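May 31, 2018

Pension projection tool, continuing.

Spent the morning on the Tehrani scheme file, which arrived as a spreadsheet with the leavers coloured in yellow and the deferred members coloured in a slightly different yellow. Flivlow reads neither yellow. Ended up adding a status column by hand, like a Victorian clerk, only with worse posture.

Reran the pot forecasts after that. 149 members in, 149 out, so at least we are not losing pensioners in transit. 19 of them came back with a pot of zero at retirement. All 19 had joined in October, and the import had swapped day and month for everybody whose joining day could pass for a month. It then decided they hadn't started yet and would be joining some time after they retired. Fixed in the date reader. Old output kept in the Dornberg folder for anyone who wants a laugh.

Charges still wrong. The Neleck fund takes its fee monthly and we take it yearly, at the end, in one bite. Over 40 years the gap is big enough for a member to notice, and members do not notice much. Changed to monthly, forecasts now agree with my hand sums for the four I checked. Picked the four with the simplest pay histories, I admit. Part-timers tomorrow.

Still to do: people who opt out and then come back. At present the tool treats them as new staff and forgets their first pot entirely. Also the rounding on employer money, which goes up when it should go down. Very generous of us, with someone else's cash.

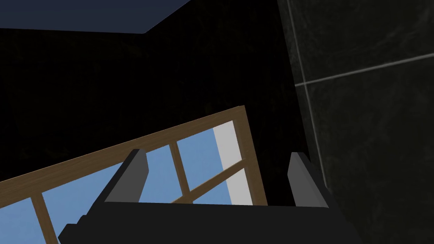

Homa Sharifi: the opt-out lot keep their old joining date in the payroll export, so match on that before you write anything new. And please do the rounding first, Tehrani will check it to the penny.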